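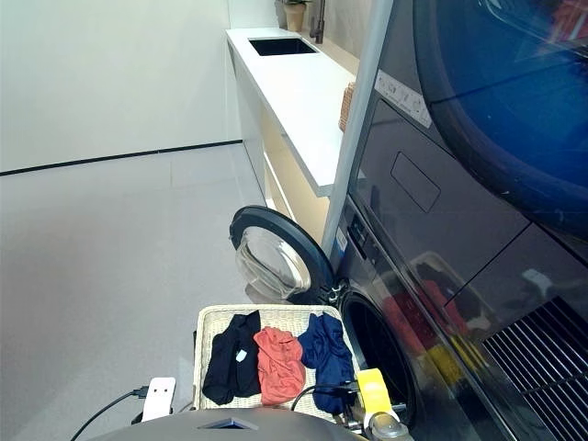

OK so I finally did the thing and put our whole house on a laundry schedule. Darks on Saturday, towels whenever I can't stand it anymore. Thread for the three people who asked!

First: I stopped sorting by person. My husband fought me on this and then lost two socks to his own hamper, so.

Second, cold water for nearly everything. I used to do warm for all of it and my favorite black tee went the color of a sidewalk.
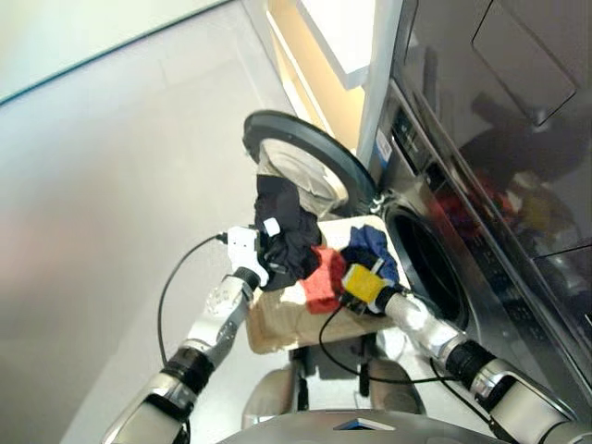 Third, less detergent. Way less! I was filling the cap to the top like it was a shot glass. One bottle lasts me till March now and the towels quit feeling like cardboard.

Hnat Antoniuk asked about reds. I wash new ones alone twice, then they go in with the darks and I cross my fingers.

Still no plan for fitted sheets. Send help (or a video under 30 seconds please)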